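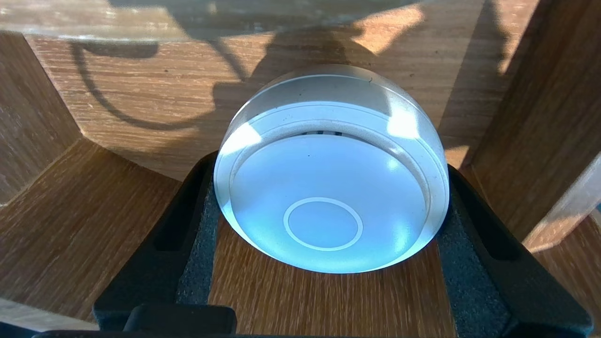 Der Lallau Wandkleber ist ein Montageband für runde und flache Gehäuse, die ohne Bohren an Decke oder Wand sollen. Das Trägermaterial ist ein weißer Acrylatschaum, beidseitig beschichtet und in Streifen oder als Ronde lieferbar. Er haftet auf Putz, gestrichenem Beton, Fliesen und lackiertem Holz. Gedacht ist er für leichte Geräte mit glatter Rückseite. Bei runden Gehäusen mit flacher Vorderseite und glänzendem Rand, in Weiß und Silber gehalten, drückt man beim Ansetzen am besten außen am Rand und lässt die Lüftungsschlitze frei. Die Ronde sollte etwas kleiner sein als das Gehäuse, dann bleibt der Klebstoff von der Seite unsichtbar.

Navigation: Start | Befestigen | Kleben | Montagebänder | Zubehör | Warenkorb

Lieferumfang

Eine Packung enthält 5 Ronden, 2 Reinigungstücher und eine Anleitung auf Deutsch und Englisch. Die Streifenware wird auf Rolle geliefert und mit der Schere geschnitten. Ein Ablöseband liegt nicht bei, es ist unter Zubehör erhältlich (Hersteller: Wolumex).

Untergrund vorbereiten

Die Fläche muss trocken, fettfrei und tragfähig sein. Frische Dispersionsfarbe braucht drei Wochen, bevor darauf geklebt wird. Auf Raufaser raten wir ab - die Tapete löst sich meist vor dem Kleber. Kreidende Altanstriche zuerst abwaschen und grundieren. Mit dem Reinigungstuch in eine Richtung wischen und kurz ablüften lassen.

Anbringen

Schutzfolie von der ersten Seite abziehen und die Ronde mittig auf die Rückseite des Geräts setzen. Fest andrücken. Danach die zweite Folie abziehen, das Gerät ansetzen und kräftig gegen die Fläche drücken. Korrigieren lässt sich die Position nach dem Andrücken nicht mehr. Wer genau ausrichten will, zeichnet den Umriss vorher mit Bleistift an.

Die Endfestigkeit ist nach 2 Tagen erreicht. Bei Temperaturen unter zehn Grad dauert es länger.

Ablösen

Ein Stück Angelschnur oder Zahnseide hinter dem Gerät durchziehen und den Schaum damit durchsägen. Reste mit dem Daumen abrollen. Auf Glas und Fliese gelingt das sauber, auf Wandfarbe kann eine Stelle zurückbleiben.

Varianten

Ronde klein, Ronde groß, Streifen schmal. Die graue Ausführung unter dem Namen Dinu läuft aus und wird im Januar aus dem Sortiment genommen. Restbestände liegen noch im Lager Putthorpe, dort beträgt die Lieferzeit bis zu 3 Wochen.

Kategorie: Befestigungstechnik / Klebebänder / Innenbereich

Kommentare

Catinca Enache
Hält im Flur auf Latexfarbe seit dem Frühjahr. Die Tücher waren bei mir etwas trocken, habe dann Spiritus genommen.

Suleiman Bako
Gibt es die große Ronde auch einzeln? Ich brauche nur eine.

heimwerker_ost
Auf Raufaser trotzdem probiert, nach einer Nacht lag alles samt Tapete auf dem Boden. Stand ja dabei.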